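Does a sloping bin spread things out? Testing a claim about small parts storage

Nighat Virk
Second year project report, Kilcombe

1. Why I did this

The project list had a title on it, "Bins, trays and how things settle", which I took mostly since the other one left was about paint. The reading that came with it included a sales leaflet for the Plellard bin. The leaflet says that sloping sides "encourage parts to settle in a single open layer". It gives no numbers. It does not say which parts, how many, or dropped from where. It has a drawing of a heap on the left and a neat layer on the right, with an arrow between them.

I read the leaflet several times looking for evidence and could not find any. I also asked for the test results behind it and was told by email that the design was "based on long experience". Perhaps it is. My project was to see if I could get any sign of the effect with ordinary equipment and a fair comparison.

A single layer matters to anybody who has to pick small things out of a container. If one piece is lying on another you have to move the first to get at the second, and you are slower, and sometimes you miss one altogether. So the claim is worth something if it is true.

2. What others have said

There is less on this than I hoped. Most of what I found was about pouring grain and sand, and a bar is not much like a grain of sand. The course notes by Gyamfi have a section on long pieces, and it says two things I used. The first is that long pieces tend to bridge, meaning one end rests on something and the other end on the floor. The second is that the way a load is dropped usually matters more than the shape of what it is dropped into. Gyamfi doesn't give a test for the second point either, so I treated it as an opinion, though a sensible one.

3. Equipment

The sloping bin is the grey sheet metal one from the workroom. It is rectangular with a flat floor, and the walls flare outwards on the way up. It is not new. The floor has a lot of fine scratches and cloudy marks, and it has two small holes in it, one towards the front left and one towards the front right. I checked that no block could catch in a hole. None could, they are far too small.

The comparison was the Sekton box, which has straight sides. I chose it because its floor is close to the same size. It is also smoother than the bin, and I come back to that in section 7 because I think it is the weakest part of the whole project.

The load was six bar-shaped blocks: three long red ones and three shorter dark green ones. I wanted two lengths so that I could see if the long ones behaved differently. The colours were only to make the writing down quicker.

Both containers stood on the same wooden table. I marked the corners with tape so that they went back to the same spot.

4. Method

For each drop I put the six blocks in a cardboard tube, shook it, held it over the middle of the container and let them go. I then looked for one thing, whether every block was lying on the floor with none resting on another block or propped on a wall. If so the drop was "open". If not it was "stacked". I did not allow a category in between. My first plan had four categories and I gave it up after a practice afternoon, when I found I was putting the same arrangement in different categories depending on how tired I was.

I did 55 drops in each container. I swapped containers after every drop, which was tedious, but if I had done all of one and then all of the other I would have got better at dropping as I went on and the second container would have had the benefit.

Drops where a block missed the container were thrown away and done again. There were 2 of these, both with the Sekton box, and both were my fault.

5. What counts as open

It sounds simple and it was not. The rule says nothing about blocks being evenly spaced, or pointing the same way, or being away from the sides. It also says nothing about blocks being close to each other end to end, and that happened a good deal.

The arrangement in the photo would be open under my rule. All six blocks are on the floor of the bin. But look at the back, where a green block, a red block and another green block make something like a broken line, and then at the right, where a third green block has only a strip of bare metal between it and its neighbour. The long red ones on the left and in the centre have far more room. I can't tell from the photo if the rear left green is touching the end of the red next to it. By my rule it makes no difference. By the leaflet's wording, "a single open layer", I suppose it might, depending on what the writer meant by open, and the leaflet doesn't say.

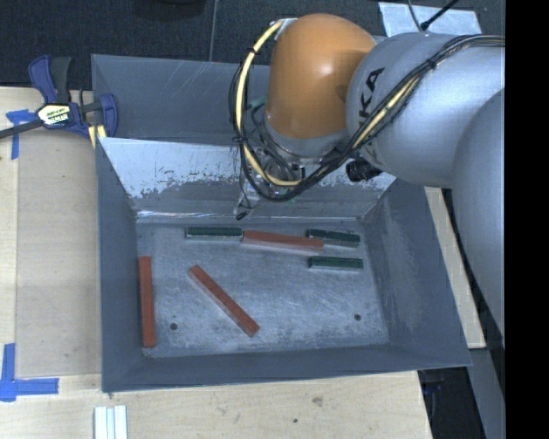 6. Results

Plellard bin, sloping sides: 55 drops, 42 open.
Sekton box, straight sides: 55 drops, 46 open.

So the bin that is meant to spread things out did slightly worse than the plain box. I want to be careful with this. A gap of four drops is small, and if I repeated the whole thing I would not be surprised to see it close up or turn round. What I can say is that I found no sign of the sloping walls helping. I can't say that they harm.

The stacked drops were more interesting than the totals. In the straight box, nearly every one was a green block lying across a red one in the middle, where they had come out of the tube together. In the sloping bin I saw that too, but I also saw long red blocks with one end up on a wall. A sloping wall gives a long block somewhere to lean. It can slide back down, and often it did, but when another block was already lying at the foot of the wall it stayed where it was. This is the bridging that Gyamfi describes.

I should say that I did not write down which kind of stacking I had for every drop. I began doing so partway through, when I noticed it. What I have said in the paragraph above comes partly from notes and partly from memory, and should be trusted less than the two totals.

7. Problems

The floors are different. The bin floor is scratched and scuffed, the box floor isn't. A rough floor might stop a block sliding off another block and a smooth one might let it go. If so I have been measuring floors and calling it walls. I could have lined both with the same card and I didn't think of it until the drops were finished.

Six blocks is a light load. The leaflet may have been thinking of a bin half full of screws, and then my test says very little about it. On the other hand the drawing in the leaflet shows a few large pieces, so I don't feel I was unfair.

I was the one dropping and also the one judging, and I went in not believing the leaflet. I tried to judge quickly and not look back at the running score. That is not the same as not knowing. Somebody else should have done the judging, from photographs, without being told what the claim was.

The tube is not how people fill bins. People tip things in from a bag, or throw them in from across the table. Shaking the tube was meant to mix the blocks, but I have no idea if it mixed them well. The long ones seemed to come out first more often than I would expect. I didn't record that either.

Lastly, the middle. I always dropped over the middle of the container, so the walls had less chance to do anything, good or bad. A drop near one side would be a harder test of the claim and I think a more honest one.

8. What I think now

The claim in the leaflet might be true for some parts in some amounts. I haven't shown that it is false in general and I would not want this report quoted as if I had. For six bars of two lengths, let go over the middle, the sloping sides made no improvement that I could find.

There are other reasons to like a bin with sloping sides. It is easier to get your hand into, and I could see the corners better from where I sat. I would buy it for that. Of course those are also things I have not tested, and I notice how easily I wrote them down.

9. If somebody carries this on

Line both floors with the same material first.

Use more blocks, and increase the number in steps until the straight box also starts to fail. The point where each container fails would tell you more than one total at one load.

Write down the kind of stacking from the first drop. Mine would have been a better report with that one column in the table.

Try short blocks only, then long only. If bridging on the walls is what holds the sloping bin back, then it should do better with the short ones – and if it doesn't, my explanation in section 6 is wrong.

The tube and the tape template are in the workroom cupboard, second shelf, in the box with my name on it. The raw sheets are with them. One sheet has tea on it but can be read.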